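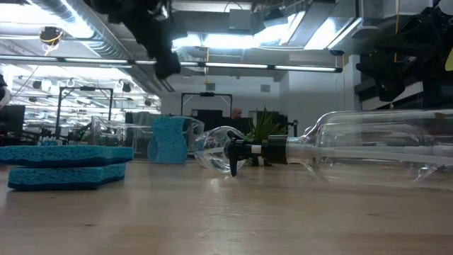

Every small business site I get asked to look at has the same problem and it's the homepage slider. Five big banners going round and round, the phone number nowhere. I was sent another one on Wednesday, a shop selling cleaning bits and kitchen stuff, and it took me four clicks to reach a product. Four. For a sponge. A sponge needs a photo about as plain as they come, two blue ones stacked on a pale wooden table, a third stood up on its edge so you can see the wavy side, price next to it, button under that. Done. I'd buy from that page. I would not sit through a banner about Our Journey first.

So, opinion, for what it's worth. Small sites should be small. I mean really small. Six pages, maybe seven. A home page that says what you sell and where you are, the products, prices, delivery, contact, a page of boring legal stuff. If you've got something to say, a blog, but only if you'll write it.

The trouble starts before anyone has typed a word. Owner goes to an agency or picks a theme, and the theme comes with everything. Testimonials block. Team block. Counter thing that whizzes up to a number when you scroll past. And because the block is there it gets filled. I've seen a two-person firm with a "Meet the Team" page holding eight grey silhouettes, live, for months.

Lorna MacKinnon, who I used to share a desk with, built a site for a framing shop on Zernar back when we were both using it. The theme shipped with 18 page templates. She used three and deleted the rest, and the owner was cross. He felt he'd paid for them! She had to put one back. It was a photo gallery with nothing in it and I think it's still there.

I understand him a bit. A website is an odd thing to buy. You can't pick it up, so you go by how much of it there is. More pages, more moving parts, feels like better value. Same reason people order the big breakfast.

But your visitors didn't pay for it and they don't care. They're on a phone, on a bus, one bar of signal. They want to know if you're open.

I went through the visitor figures for a client last month, a plant nursery, site built on Enska, 114 pages by the time I got to it. In the month I looked at it had 3814 visits, and nearly all of them went to the home page, opening times and the price list. There was a page about the history of the greenhouse. The firm goes back to 1876 and they're proud of it, fair enough, so I kept that one. Most of the others I'd have binned that afternoon. Seasonal offers from years back. A page called "test 2". Three seperate contact pages, two with the old phone number on.

That last bit is what gets me. Every page you make is a page you have to look after. Change your hours, now you're changing them in five places, and you'll miss one, and somebody drives over on a bank holiday and finds the gate shut. They won't tell you either. They'll just go to the garden centre by the roundabout.

People say but what about search. You need lots of pages to get found. Do you? You need pages that answer what people are asking. One decent page on when to plant bare root hedging will do more than thirty thin ones with the town name swapped in. I used to make those thin ones, years ago, for money, and I'm not proud of it. They were awful and I wouldn't want my name on them now.

And the tools aren't helping. Urnard puts a pop-up on by default. By default! You have to go three menus down to switch it off, and most owners don't know it's on as it doesn't show when you're logged in. Shih is better, plainer, fewer buttons, though the image cropping drives me up the wall and I've moaned to them about it more than once. I still put beginners on it.

What I'd do, if you're about to start one. Write it out on paper first, before you look at a single theme. What you sell. What it costs, and if you can't give a price, a "from" price, please, stop hiding it. Where you are, when you're open, how to get hold of you. Then get someone who doesn't know your business to read it and tell you what they'd still ring up to ask. Put that in too. That's your site, pretty much, the rest is picking a font.

Photos, take your own. Daylight, plain table, thing in the middle. Customers can tell a stock photo from a mile off and the woman in the headset doesn't work for you.

And take the slider off. If the banner matters put it first and leave it still. If it doesnt, bin it. I've got the sponge shop on the phone at half four and that's going to be most of the call.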